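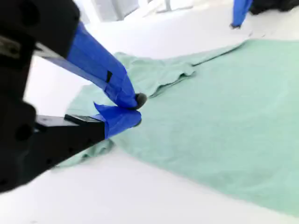 Mint-green cloth on a white tabletop.

The color of the dye house

By Rehema Mwakyusa

When I moved to Kilstead, the old dye house by the river was still working, and the water below it had a different color each week. My neighbors decided their laundry day by it. In June they told me green is the hardest, and I did not believe them.

Green was made in two baths, first yellow and then blue. If the second bath was short, the cloth stayed like young lettuce. The workers at Penrose, the bigger mill, used to laugh at this shade and sold it cheap to hospitals. Now it is in every shop window on Sturetier Street and costs more than the dark one.
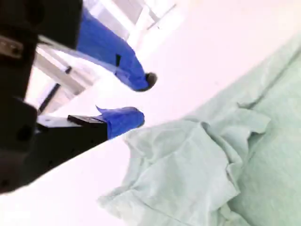 Pale colors have one more difficulty, and it is the light. A buyer chooses by the window at noon and is unhappy at home in the evening. Under very bright light a mint green like this one, crumpled on a white table, loses much of its strength, and the old dyers always carried a sample out to the yard before they agreed on a price. I still do the same with curtains.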